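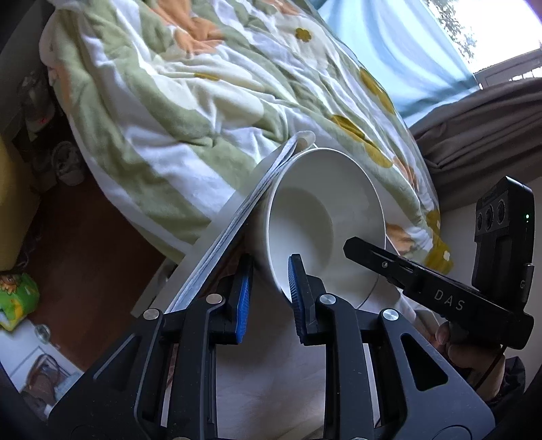 Home | Projects | Reports | Archive | Contact

Reading time: 2 min

Printed Fish Charts as a Teaching Aid: Color Accuracy of Framed Reef Posters

1. Purpose

Framed posters of reef fish are sold as decoration, but many classrooms use them for species identification. This project measured how well two printed posters kept the colors of the source artwork, and whether the glazing changed the result.

2. Materials

Both posters show the same plate of wrasses and butterflyfish. Poster A was printed by Valico on matte paper. Poster B was printed by Filtberg on satin paper. Each came in a black frame with a clear acrylic front. The source file was supplied by the Lilia print archive, with 799 marked color patches.

3. Method

Of the marked patches, 100 were selected by random draw. Each was read with a handheld colorimeter, first on the bare print and then through the acrylic. Readings were taken under a daylight lamp in the Pešek building, with the blinds closed. The difference from the source value was recorded as Delta E. A difference above 2 was treated as visible.

4. Results

Poster A stayed close to the source in the yellows and browns but lost depth in the dark blues. Poster B held the blues better - its reds shifted toward orange. The acrylic raised the difference on both posters, mostly in the pale areas around the fins. Body stripes and tail markings stayed easy to tell apart on both prints.

5. Limits

Only one copy of each poster was tested. Fading was not measured. A light exposure test of 3,000 hours is planned and will start in June, using the same patches.

Report submitted March 18, 2020

Previous report | Next report | Back to top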